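Gloves for bed making and bedding changes: Findico fleece-type, red, one size

The Findico glove is sold as a light household glove for cool rooms. I bought it for one job, changing and straightening bedding in an unheated upstairs room in November, and this review covers only that use. It was not tested outdoors, in water or with tools that have a cutting edge.

## Fit

My hand falls between the medium and large columns on most charts. The one-size Findico is slightly long in the fingers, leaving a little spare material at each tip. The fabric gathers at the knuckles when the hand closes and lies flat again when it opens. The cuff is loose, with no elastic and no strap. It goes on quickly over a watch and comes off with one shake, but it also slides toward the palm when the arm is pushed under a mattress. A cuff with light elastic would fix this, and the Danladi work liner, which I used for comparison, has one.

The thumb seam runs along the inside. I could feel it for the first two days and stopped noticing it after that.

## Handling fabric

The surface is soft with a short nap. On smooth cotton sheets it slides, and pulling a fitted corner over a deep mattress takes more force than with a bare hand. On a textured bedspread it holds well enough to drag the whole cover toward the headboard in one pull. Smoothing is the best use for it. A flat gloved palm moved from the center to the edge takes out shallow wrinkles and leaves no marks on pale fabric. I checked for dye transfer by rubbing a damp white pillowcase with the glove 200 times, and found none. The second glove of the pair gave the same result.

Pinching is weaker. Bringing all the fingertips together gives a wide, blunt grip that suits a folded edge and does not suit a zipper pull or a duvet button. For buttons I removed the right glove every time.
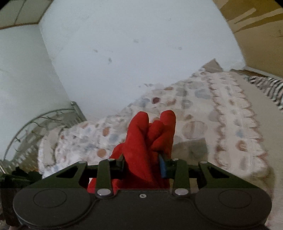

Buston disagrees on that last point and reports that the buttons on a double duvet cover can be done up with the gloves on, provided the fingertips are pulled tight first and the extra length is folded back at the wrist. I repeated the method on 6 buttons. It works, at about half the speed of a bare hand, and the fold comes loose when the arm is raised. I would still take the glove off.

## Warmth

Adequate for the room and the task. Bedding work is a series of short efforts with pauses, and the glove kept my fingers comfortable through the pauses – the Danladi liner did not. During a full change with the mattress turned, my palms became too warm and I finished without gloves.

## Lint and washing

New, the pair shed red fiber. It showed on a pale bedspread after the first session and came off with a lint roller. I washed the gloves once, cold, on their own, turned inside out, and dried them flat. Shedding dropped to a few fibers per session. After 8 washes the following applied:

- Length: no change I could measure with a ruler
- Nap: flattened on the palm, unchanged on the back
- Color: slightly duller, even across both gloves
- Seams: one loose thread at the left little finger, trimmed, no further movement

The label permits tumble drying on low. I did not try it.

## Compared with the Danladi liner

The Danladi is thinner, grips cotton sheets better and handles buttons without trouble. It is also cooler, and its palm catches on loose weave. I pulled two threads on an old blanket with it and none with the Findico. For sheets and covers with fasteners I would choose the Danladi. For bedspreads, blankets and general straightening, the Findico.

## Verdict

A soft, warm glove with a poor cuff and limited fingertip control. Wash before first use if your bedding is light in color. I will keep this pair for the upstairs room and would buy it again in a fitted size, which Findico does not currently list.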